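Gripper comparison, kitchen bench
December 2020
Present: me, Lucía Cordero, Wakana Kubo. Akihiko Iwasaki on the phone for the controller part.

Finally got the Fledau fingers on the arm! The Hevau pair did fine on hard things last time, but it squeezes soft ones far too much before the current limit notices. The Fledau ones are narrower at the tip and I've been itching to see what they do with the wrist camera, which was always half blocked by the old pads.

Jogged it down toward the far edge of the cutting board and stopped short of touching so we could look at the view between the tips.

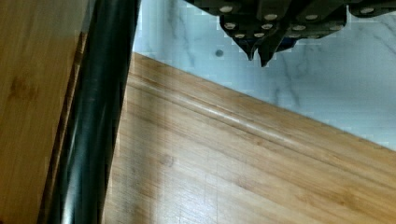 Wrist camera, hovering over the board edge. Right tip sits a little lower than the left.

Both tips show up well against the marble, which I like a lot. The glossy ridge on the board throws a long highlight, though, and Wakana wants to see if that upsets the edge finder. Exposure locked at 7 ms for now. Tip offset still to be measured with the gauge, don't trust the eye on this one.

Controller: Akihiko had us drop the closing force to 30 percent and raise the loop rate to 40 Hz. Much smoother close, no chatter. Firmware build 2495, write that on the box please, Lucía. 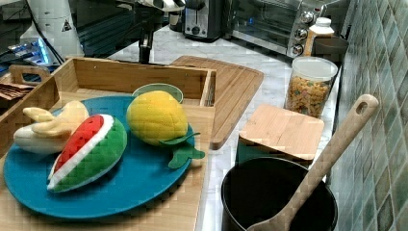 Pick order for the soft set is still open. Lucía wants easy ones first, I want the awkward ones while we're all fresh. The banana has those peeled flaps curling back, great test for a narrow tip, and the watermelon slice overlaps it, so the planner has to take the slice first or go in from the rim side. I'd also like one approach on the yellow fruit by its felt leaves, just to see what the fingers make of thin material.

To do:
- gauge check on both tips
- same picks with Hevau fingers, same force
- ask Toshiko Sakai if the Truvton pads fit this mount
- cable slack at the wrist, look again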